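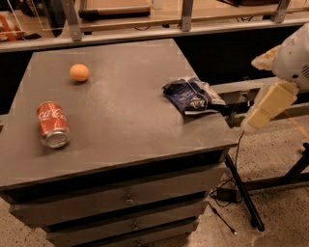
26 April 2021

Good day today! We closed the session with 62 usable episodes, the best single run since we moved the collection over to the chest of drawers, and I want to get the details down while they're fresh.

Total for the Alby set is now 477. Still thin for what we want, but the spread is so much better than it was in December, when nearly everything had been recorded on one clean tabletop with the objects standing up nicely in a row. The policy trained on that set loved upright cans and had no idea what to do with one on its side. So cans go down sideways now, bottoms facing any old way, and I'm putting them near the left edge on purpose, where the arm has to reach across.

Object list for this block: orange ball, Coke can, snack bag. Task is the same for all three, pick it up off the top of the chest and hold it clear of the surface. One object per episode, the other two stay where they are as distractors. Instruction text is typed before the episode starts (I went back and forth on this, but typing it afterward is how we ended up with the "can" labels on bag episodes last time).

The bag is the star, as far as I'm concerned. It never lands the same way twice. You squash it, drop it, and you have a brand new shape with new folds and new highlights, and the depth readings go wild wherever the plastic is shiny. The first few tries I came straight down on the middle and pinched nothing but air and a bit of crinkle. Coming in low from the right and taking a fold works far better. I'd love to see whether the model picks up on that or finds something of its own.

Ball: easy to grasp, annoying to keep. If the fingers close even slightly off center it shoots out and rolls. I kept the episodes where it rolled and I went after it and got it, and tagged them "recover". I threw out the ones where it went over the edge. Should we keep those too, with a fail tag? Leaning yes. Please write your opinion in the margin, anyone who has one.

Can: fine. Slow wrist turn to line up with the long axis, then down. It takes patience on the leader arm and my shoulder knows about it now.

Rejected 17 episodes in all. Most were the ball leaving the chest. A few were dropped frames on the head camera, all of them in the first part of the session, and none after I restarted the Deteo recorder. Whether the restart fixed it or it was going to stop anyway, no idea. I'm writing it down in case it happens again. Restart the recorder BEFORE the first episode next time and see.

Episode 1976 in the shared log (the log runs across all projects, so don't be alarmed by the number) is worth watching. I go for the bag, miss, nudge it, and the nudge stands one fold up perfectly, and then the second try is the cleanest grasp of the day. Pure luck, but exactly the kind of thing I want in there.

Things about the setup:

Keep the chest where it is. The dark top is a bit scuffed, with pale streaks, and I was worried the segmentation would take the streaks for objects. Checked a handful of overlays at lunch and it didn't, so I'm not wiping it or covering it. Real furniture has marks on it.

Background stays as it is too. The Hisero people clear their whole room before every run and I understand the appeal, but I want the model to see a workbench with stuff on the shelf above it and learn to ignore it.

Arm start pose: I varied it by hand between episodes, sometimes hovering over by the right side, sometimes pulled well back. The script picks a random start pose but it keeps choosing ones that bump the chest's overhang, so the limits need another pass. Turned off for now.

Lights: all on for the first half, window side only for the second. Noted per episode.

Next block: same three objects, but inside the top drawer with the drawer already open. After that, opening it. That little round knob is going to be a real test for these fingers and I can't wait to try it. Li format export is running overnight, and if it finishes I'll start a short training run in the morning on the bag episodes alone, just to see what comes out.

To do: charge the handset, fix start pose limits, second snack bag in a different color, spare ball.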